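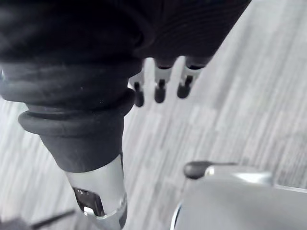 Three fingertips, dressed for work.

Company > Who we are > About Wusumura

Wusumura wants to know if a machine can do your chores yet. Mostly it can't. We have been saying so since we opened, which has made us very popular with investors.

Inès Brunet started the company after a long argument with Rajitha Nanayakkara over who should wipe the sink. Neither of them won, and the sink is still on our task list. 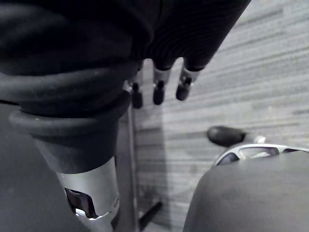

Bodnár Street workshop, July

We now have 57 household jobs on that list. Three are good enough to show your mother. The rest are good enough to show Rajitha's mother, who is kinder.

Bathrooms are the hard part. A factory bolt stays where you put it, but a toothbrush leans wherever it likes. 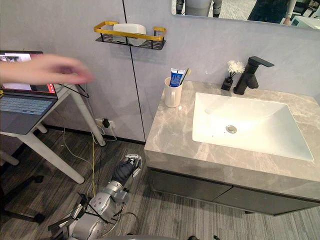
Anoma Mollah runs the trials and keeps the notes, nearly 762 pages of them, a good many containing the word "again." Rokeya Thambiah writes the software and disputes the notes.
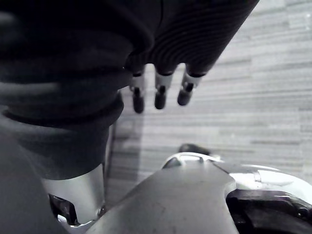
We don't sell a robot butler. If you'd like to hear how the towels are going, write to Anoma. Bring your own towel if you visit.

Search this site Go

Recent
Trultum: our folding trial, part 3
Why shop floors are easier than kitchens
Pindow and the wet sponge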